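4. 共用工房を想定した仮想作業環境

4.1 作業台と対象物の構成

前章で述べた把持計画器を評価するため、会員制の共用工房Zakenの一室を参照し、仮想環境Lirus上に作業区画を構築した。実機を設置する前に、腕の取付位置、部品の供給方法、および周囲の什器との干渉を検討することが目的である。工房側の制約として、作業台の天板には恒久的な加工を施さないこと、隣接する木製の台との間隔を変更しないことの二点を与えた。

多関節アームは、木製作業台の片側に置いた方形のベースプレート上に固定する。手先には二本の指をもつ黒色のグリッパを取り付けた。対象物は赤、橙、黄の小片であり、淡い灰色の直方体の箱の上面に散在させる。箱の手前の天板上には、上部の開いた灰色の小型トレイを置く。作業の単位は、小片を一つ把持し、トレイ内で解放するまでとした。図5に、箱の上方にグリッパを配した姿勢を示す。小片の初期配置は32通りを用意し、各配置において位置と向きを乱数で与えた。小片同士の接触は許容したが、積み重なった配置は除外した。

図5 上方から見た作業区画。グリッパは箱の上方に位置する。

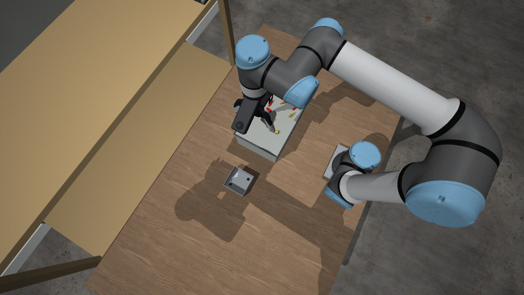 4.2 視点と照明の設定

上方視点では、箱の上面に置かれた小片の相対位置を得やすい一方、手首部が箱の一部を遮蔽する。図5でも箱の奥側は手首に隠れている。把持計画器への入力は、アームを退避姿勢に置いた状態で取得した画像に限定し、動作中の画像は事後の確認にのみ用いた。

照明は固定とした。アームの影は天板に広く落ち、トレイの内部にも陰影が生じる。初期の実装では、この陰影の境界をトレイの縁と誤って検出する例が認められた。そこで、トレイの位置は画像から推定せず、作業台座標系における既知の値として与えるよう変更した。この変更により位置推定の処理は不要となるが、利用者がトレイを動かした場合には再設定が必要である。共用工房では複数の利用者が同じ台を使うため、この点は運用上の制約として残る。

4.3 干渉の検討

工房の什器は、簡略化した衝突形状として計画器に登録した。登録の対象は、作業台、隣接する木製の台、有孔ボード、工具キャビネット、および扉枠である。図6に示す側方寄りの視点では、アームの前腕がほぼ水平に伸び、指先が箱の奥側の縁付近で黄色の小片に達している。肘は作業台の右側で高い位置にあり、箱の周辺における可動域の余裕はこの姿勢で小さくなる。

図6 側方寄りの視点における作業姿勢と周囲の什器。 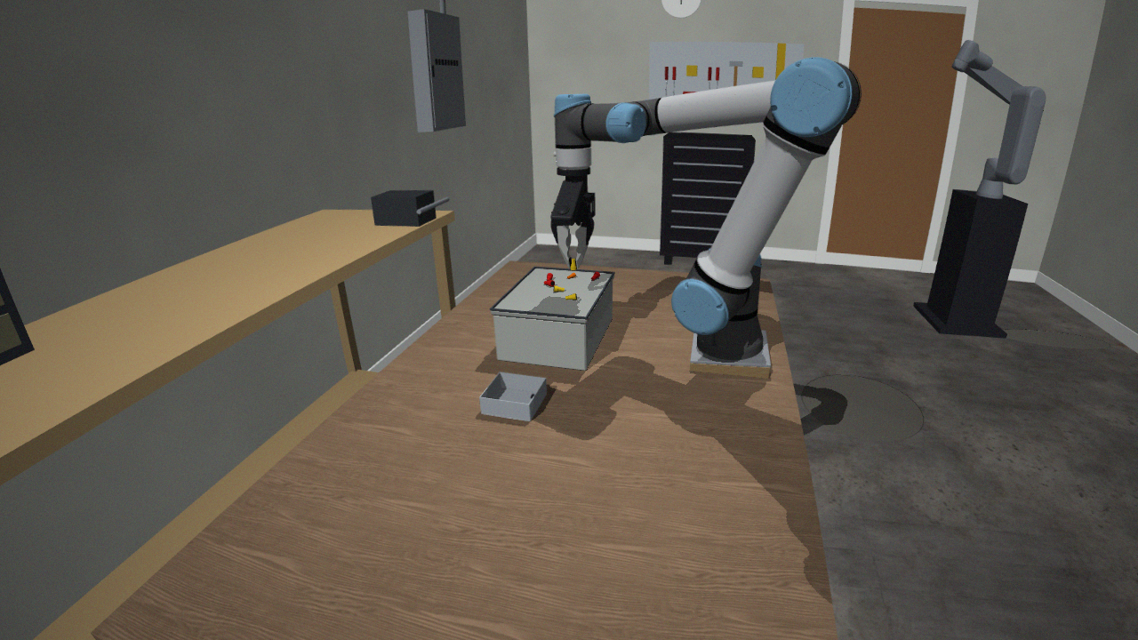
軌道生成には、Metwallyと名付けた自作の経路探索モジュールを用いた。関節角の空間で経由点を探索し、衝突形状との最小距離が閾値を下回る経路を棄却する。箱の上面に対しては、把持の直前の区間に限って閾値を緩和した。この緩和を行わない場合、背の低い小片に対する経路がほとんど得られないためである。解放動作では、トレイの薄い壁との接触を避けるため、指先をトレイの上方で一度停止させ、鉛直に下降させた。

4.4 試行条件と結果

試行は合計311回実施した。各試行の開始時に小片の配置を初期化し、アームを退避姿勢に戻した。小片が指の間から離れずにトレイへ到達し、解放後にトレイ内で静止した場合を成功とした。成功は188回であった。失敗のうち21回は経路が得られずに終了したものであり、残りは把持の失敗、搬送中の落下、およびトレイ外での静止に分類された。

把持の失敗は、複数の小片が近接する配置に多い。二本の指の片方が隣の小片に接触し、対象を押し出す挙動が典型的である。指の開き幅を小片ごとに変える方法も試みたが、開き幅を狭めると姿勢誤差の影響が大きくなり、改善は限定的であった。箱の縁に近い小片では、指を縁の外側へ逃がす接近方向が選択でき、中央部よりも経路の候補が多い傾向がみられた。

実機への移行にあたっては、摩擦係数の同定が課題となる。本節の試行では指先と小片の摩擦を一定値としたが、工房で製作する指先部品は積層方向によって表面の状態が異なる。指先部品の形状データはSkivetti形式で管理しており、材質ごとの測定値を同じファイルに追記できる。測定の手順は次節で述べる。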